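Skarnoston Robotics Club
Womus Arm Handbook for Student Teams
Section 4: Setting up and running the garment task
Issued 15/08/2022

4.1 Purpose of this section

This section covers the Womus arm from the point at which it is bolted to its stand and powered, up to the end of the first recorded practice run. Assembly is in Section 2. Joint limits and the emergency stop are in Section 3, and every team member must have signed the Section 3 sheet before touching the arm.

The garment task is the second of the two tasks in the Flistcombe schools round. The arm must pick up one item of sports clothing from a soft surface and place it in the tray. The rules do not require the garment to be folded. Teams which have only run the block task should read 4.5 carefully, as the settings used for blocks will not work on cloth.

4.2 Before you start

You will need:

Womus arm on its stand, with gripper fitted
Lawal control box and its power lead
Team laptop with the club software installed
Wrist camera lead (the short one, with the angled plug)
One garment from the kit cupboard
The tray
Hex key, 4 mm

Check that the stand clamps are tight. Check that the camera lead runs through both clips on the forearm and has slack at the wrist. A lead with no slack will pull out when the wrist turns past its halfway point, and the software will report this as a camera fault.

CAUTION: Do not plug in or unplug the wrist camera while the control box is on.

4.3 Powering up

1. Set the switch on the control box to OFF and connect the power lead.
2. Connect the laptop to the control box.
3. Move the arm by hand to the rest position marked on the stand.
4. Clear the working area of hands, bags and cables.
5. Set the switch to ON. The joints will stiffen.
6. Start the club software and choose Garment from the task list.
7. Wait for the status line to read READY.

If the status line reads HOMING for longer than 13 seconds, switch off and repeat from step 3. The usual fault is a wrist joint left slightly past its mark.

Note: The software opens with the last team's settings. Load your own team file before going further.

4.4 Checking the wrist camera

The wrist camera is used for aiming and for the run record. It must be checked at the start of every session, including when the same team used the arm last.

1. Open the Camera page.
2. Drive the arm to the Look position using the button at the foot of the page.
3. Open the gripper fully.
4. Confirm that both finger ends are visible and that neither is hidden by the lead.
5. Confirm that the seat surface and the wall behind it are both in view.
6. If the view is turned to one side, loosen the camera screw by half a turn, correct it and tighten again.

The line between the seat and the wall need not be perfectly level. A small tilt is acceptable. If the tilt is large enough to make sideways moves hard to judge, correct it as in step 6.

Lighting should be even. Avoid a lamp directly behind the arm, as this puts the shadow of the gripper over the pick point.

4.5 Gripper settings for cloth

The gripper force is set from 0 to 100 on the Gripper page. The block task uses a low setting. For cloth, use 80.

1. Open the Gripper page and set Force to 80.
2. Set Opening to Wide.
3. Set Close Speed to Slow.
4. Press Test. The fingers should close fully and open again without a click.
5. Press Save to Team File.

If the fingers click on closing, check for thread or lint in the finger joint. Remove it with tweezers, with the power off.

CAUTION: Keep fingers, hair, lanyards and sleeves away from the gripper during the test. The Slow setting changes the speed only. It does not reduce the force.

4.6 Placing the garment

1. Send the arm to the Look position and press Hold.
2. Pick up the garment, let it hang, then drop it on the seat from a low height.
3. Do not smooth it out afterwards.
4. Check the camera view and confirm that the whole garment is in reach.
5. If any part hangs over the front of the seat, drop it again.

The judges drop the garment in the same manner, so a practice start laid out by hand gives a false result. Vary the position between runs. Teams that always practise with the garment in the middle of the seat tend to have trouble when it falls to one side.

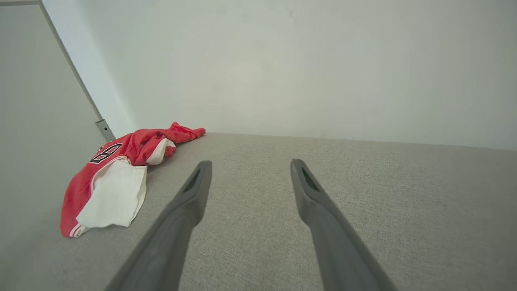
Pick points are chosen by the driver from the wrist view before the arm is moved. Look for a raised fold with clear space on at least one side, so that one finger can pass behind it. Avoid flat areas, where the fingers tend to slide over the cloth and press into the seat. With the red and white jersey lying to the left, as it is with the open gripper over bare seat, the bunched part of the heap is the first choice. The twisted red strip running back towards the wall is a poor one, as its end is close to the wall and leaves little room for the gripper to turn. The black 8 is a handy landmark when the driver and the spotter need to agree on a spot. Call the pick point by reference to a landmark of this kind, and have the spotter repeat it before the arm leaves Hold.

Note: Printed numbers may be stiffer than the cloth around them. Use them for reference and grip elsewhere if there is a choice.

4.7 Making the pick

1. Release Hold.
2. Move sideways until the gap between the fingers is over the pick point.
3. Lower in small steps. Use the Fine setting for the last part of the descent.
4. Stop when the finger ends are just clear of the seat. The spotter calls this from the side.
5. Close the gripper and wait for the status line to read GRIP.
6. Raise the arm straight up. Do not move sideways until the garment is clear of the seat.
7. Pause for four seconds at the top of the lift.
8. Move to the tray, lower and open the gripper.
9. Return to the Look position.

CAUTION: The seat padding gives way under load and can hide the fact that the arm is pushing down. If the status line reads LOAD, raise the arm at once. Repeated pushing will bend the finger mounts.

If the status line reads EMPTY after closing, open the gripper, raise the arm and choose another pick point. Do not drag the closed fingers across the seat to gather cloth. It marks the upholstery and counts as a fault under the Flistcombe rules.

4.8 Recording a run

Recording is started on the Run page before Hold is released and stopped once the arm is back at the Look position. Runs stopped early are marked incomplete and are left out of the team total.

1. Enter the team code and the run number.
2. Press Record.
3. Carry out 4.7 from step 1.
4. Press Stop.
5. Mark the run Placed, Dropped or Missed.
6. Add a short note if the run was not placed. State the pick point used.

Teams may make up to 13 runs in a session. Swap driver and spotter at least once. Failed runs are to be kept. They are used in the May review, and a file with the misses taken out is of no use for working out which pick points to avoid.

4.9 Common faults

Garment slips during the lift.
Check that Force is still at 80. Loading a team file from the block task will reset it. If the setting is correct, take a deeper fold.

One finger passes under the cloth and the other stays on top.
The gripper is not square to the fold. Turn the wrist until the fingers sit on either side of the fold and try again.

Garment stays on the fingers over the tray.
Open fully, then use the Shake button once. If it still hangs, press Hold and remove it by hand. Mark the run Dropped.

Camera view freezes.
Press Hold. Do not drive the arm on a frozen view. Close and reopen the Camera page. If the view does not return, power down as in 4.10 and check the lead at the wrist.

Arm stops with LIMIT shown.
A joint has reached the end of its travel. Back off in the direction it came from, then move the garment nearer to the centre of the seat for the next run.

4.10 Powering down

1. Send the arm to the rest position.
2. Open the gripper and confirm that it is empty.
3. Close the software.
4. Support the forearm with one hand and set the switch to OFF. The joints go slack immediately.
5. Disconnect the laptop, then the power lead.
6. Return the garment to the kit cupboard and sign the log.

Leave the camera lead connected at the wrist. Coil the free end and hang it on the stand hook.

Section 5 covers the scoring sheet and the inspection carried out before the Flistcombe round.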